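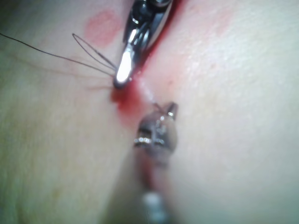

Cleaning game cartridges and controllers

Wipe cartridge contacts with a cotton swab dampened in 70 percent isopropyl alcohol, then leave the cartridge out for 30 minutes before you put it back in the console. Don't blow on the contacts – breath leaves moisture on the metal.

For a sticky button, switch the controller off and run a dry toothbrush around the edge. Press the button 20 times and test it in a menu. If it still catches, the pad underneath probably needs replacing.

Store loose cartridges upright in a lidded box, away from the radiator. Paper labels fade on a sunny shelf.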